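Rankin Simulation Bench – Set-up Guide
Section 4: Checking a planner against the bowl task

Written by Ewan Cairns for Hondwood. Applies to the Tratico planner with the Amow perception module.

Before you start

Finish Section 2 first. If the joint limits are still at their defaults, every result you get from this section is worthless, however good the log looks.

The planner reports a confidence score with each plan. Treat it as the planner's opinion of itself. You will check it against object poses, contact events and what the viewer shows.

4.1 Load the scene

1. Open the scene loader and select bowl_task. Set the seed to 681.

2. Leave physics paused. Turn on the fixed front view and confirm that the bowl with the red ball, the green pad and the yellow object have all loaded.

3. Open the pose table and compare the Amow estimates with the simulator's own values. Pay most attention to the pad. With the bowl over part of it, the estimator has only the exposed portion to work from, and I have seen it return a tidy pose with a center in the wrong place. 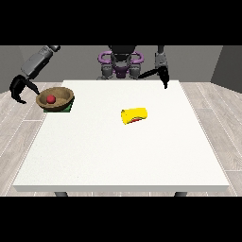 4. If the pad estimate is off, correct the perception settings now. Do not widen the planner's tolerance to hide the error.

Note: The yellow object gets a class label from Amow. The label is a guess. Nothing in this task depends on it, so filter by object ID.

4.2 Check the approach

1. Select the arm nearer the bowl and request an approach plan. Keep the other arm in hold.

2. Step the plan in short increments. Stop when the fingers get to the rim.

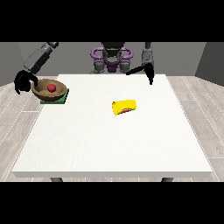 Left gripper at the bowl's rim, right gripper clear of the objects.

3. Read the contact list. Fingers that look as if they touch the rim in the viewer may have a gap between them and the mesh. The reverse happens too – go by the list.

4. Check that the holding arm has stayed within its limits. "Hold" in the planner menu means no new target. It does not lock the joints.

Caution: Do not turn on automatic retry at this stage. A retry clears the contact list, and a failed approach followed by a good one gets logged as a single success.

4.3 Compare the bowl and pad poses

1. Pause physics and read both poses from the simulator. Do not use the planner's world model, which can carry old values forward after a missed update.

2. Work out the offset between bowl and pad. For a state with the bowl clear of the pad, the two outlines must not overlap in the top-down plot.
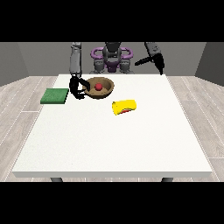 3. Check the ball separately. The planner treats bowl and ball as one body once they are linked, so its table will say the ball is in the bowl whether or not that is true.

4. Save the poses, the contact list and the seed together.

4.4 Batch runs

The default batch is 1,000 runs. Change the seed between runs, or you will measure the same plan over and over. Review the failures by hand before quoting a success rate to anyone, and review a sample of the successes with the same suspicion.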